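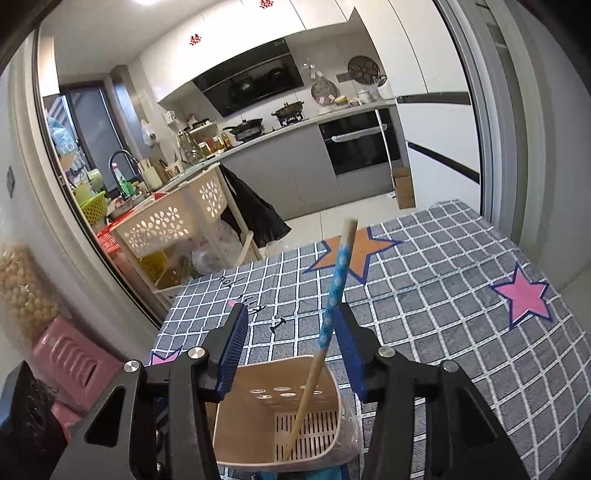 Unit 4: Comparing Finger Pads on a Handheld Parallel Gripper

Bring your notes from the arm session, because today we leave the arm alone and work by hand. I love this unit! You get to feel through your own wrist what a controller only reports as a number.

Thin rims first

A basket rim is a great first object. It's light, it bends a little when you squeeze, and the fingers only get a narrow strip to hold. Ridged rubber pads like the blue ones we start with can grab a rim with very little closing force, but the angle matters a lot. Come in tilted and only one edge of the pad touches. Try it both ways and watch what the basket does.

Then put something long in the basket, like a stick that pokes out over the top, and lift again. The weight has moved, so the basket wants to turn in the fingers. (Rafsan Ekanayake's group had a lovely argument about whether that counts as slip. For our table it does, if the rim moves along the pad.)

What to run

Two pad sets: the ridged rubber, and the smooth Brondine pads from the drawer. The basket weighs 82 grams empty and 260 grams with the test load. Do 9 lifts for each pad set, empty, then the same again loaded. Hold each lift while your partner counts slowly to five, then set it down and let go completely before the next one.

Write down for each lift:
- pad set and load
- where on the rim you gripped
- held, slipped or dropped
- anything odd, in your own words

Please do fill in the last column. Joyce Simiyu spotted a loose pad last term from one scribbled "feels mushy."

Camera check

Record every lift. Both fingertips and the place where they meet the rim should stay in view the whole time. Play back your first clip before you go on. Wekesa Mfaume can help if the Fasness recorder won't save.

Questions to think about

Does the better pad when empty stay better when loaded? If you could grip at only one spot on the rim, which would you pick?

Reading for next time: Mollel notes, the part on contact area. Tables go to Nassoro Kimaro by 4 pm.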